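13 February 2006
Posted by Avell

On sitting

In the language I grew up with we have one verb for sitting down and another verb for being seated, and the second one is also used for being in prison. When I was learning English I was surprised that one small word does all the work. You sit, you are sitting, the house sits on a hill, the soup must sit for an hour. I thought about this a lot in the last weeks, as my back has been bad again and the doctor told me that I sit wrong. I am forty-four years old. I had believed that sitting was one of the things I knew how to do.

So this post will be about chairs. I apologize to those who come for the letters about my garden, it is February and there is no garden.

I grew up in Bakilana, in a house built in 1878, and I don't think there was one comfortable chair in it. There was a bench along the kitchen wall, fixed to the wall, too narrow for an adult. My grandmother had a low stool for peeling and a high stool for rolling dough. In the good room there were four chairs with carved backs, and the carving was exactly in the place where a person has shoulder bones. Guests were put on these chairs. I believe it was meant as an honor, and it also had the effect that guests went home before ten.

We children sat on the floor, or on the step of the back door, where the stone was worn in the middle like a spoon. Of all the seats in my life that step may be the best one. It was cold in the morning and warm until late at night in summer, and two could share it if they were friends.

The school had desks with the seat attached, so that you had to climb in from the side. If the child in front of you moved, your ink moved. Then there was the church. It was said to hold 600 people, and the pews were made so that a person who fell asleep would slide forward and wake up. I don't know if the carpenter had this in mind. My father said he surely did. The foundation stone has the date 1510 on it, but the pews are much younger, and still nobody in all the time between had the idea of a cushion. The old women brought their own, flat ones, in knitted covers, and carried them home again under the arm. You could tell from the cover which family was coming up the road.

When I came to Sedwood I rented a room with furniture. This was the first time I had an armchair. It was brown and very deep, and when I sat in it my feet didn't reach the floor properly. I read my whole first English novel in that armchair, with the dictionary on one arm and tea on the other, and by the end of the novel I couldn't turn my head to the left. I did not connect these two facts. I thought it was the climate.
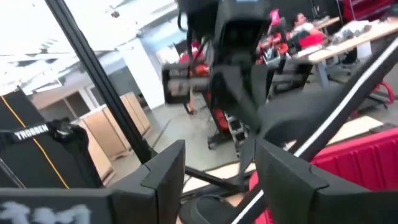 A chair tells you how long you are expected to stay, and I think you understand it before you sit. The plastic chairs in the immigration office said: as short as possible, but we will keep you here all day anyway. The stools at the counter in the Ellemetti, where I have my coffee on Saturdays, say one cup. Then there are the seats that promise you something bigger than rest. Bright red padding, stitched in ribs from side to side, with black around it and one thin white stripe along a bar, and I am already leaning back with my hands out in front of me, going very fast to nowhere. My dentist's chair, which is pale green and perhaps as soft as any of them, has never done this for me. I think color does more to our backs than the people who sell chairs would like to admit, or maybe they know it very well and it is only me who is late.

The doctor, when I finally went, didn't ask about furniture at all. She asked me to sit down and she watched. It is difficult to sit naturally when somebody is watching you do it. I put my feet flat, I made my back straight, I was like the photograph of an uncle. She waited. After a few minutes of talking about something else I had crossed my left leg over the right, my shoulder was hanging, and my chin was out like a tortoise. "There it is," she said, quite pleased.

I got a sheet of paper with exercises and one rule, which is to stand up every half hour. The exercises I do in the morning, more or less. The rule is harder. I translate manuals and contracts at home, and a contract has sentences that are longer than half an hour. If I stand up in the middle of one I must begin again from "whereas." I have tried an egg timer, but the ticking made me nervous, as if there were really an egg. Now I drink a lot of water and this solves the problem in its own way.

I also went to look for a proper chair. In the big store outside of town they have a whole hall of them, and you are allowed to try. I spent most of a Saturday there, so no coffee. I learned that there are chairs with a lever for everything. One of them had 3 levers on the right side only, and each of them made me go down. There was a chair where you kneel. I knelt on it, in the middle of the hall, facing the cash desks, and felt that I should confess something. A young man in a store shirt asked if I needed help and I said no thank you, in the voice one uses in this position.

What I noticed is that nobody can test a chair in a store. For five minutes every chair is good. You sit like a guest, on your best behavior, and the chair is also on its best behavior. It would be necessary to bring a contract along, with a deadline, and to be a little hungry, and to have the telephone ring. Then you would know. I have thought the same about apartments, which we also choose in fifteen minutes in daylight, with shoes on.

I didn't buy anything. The one I liked best cost more than my first car, and it had headrest wings that made me feel like a minister. I came home and took one of the kitchen chairs, a plain one with a flat seat, and put it at the desk, and on it I put a folded blanket. My sister sent me a parcel last year with one of those flat church cushions in it, in a knitted cover, gray and blue. I had kept it in the closet as something too good to use. It is on top of the blanket now. It is hard like a loaf of old bread, and with it my eyes are at the right height for the screen and both feet are on the ground.

It is two weeks with this arrangement. I can turn my head to the left again, not all the way, but enough to see the bus coming. I don't want to say it is the cushion. It may be the exercises, or the water.

In May I will go home for a visit, if the big contract is finished, and I would like to sit on the back step. My brother has written that he wants to replace it, the stone is dangerous when it freezes and the postman has complained. He is right, I suppose — it was always slippery. I wrote back and asked him to wait until summer. I also asked what he plans to do with the four carved chairs, and to this I have no answer yet. I hope he isn't planning to send them.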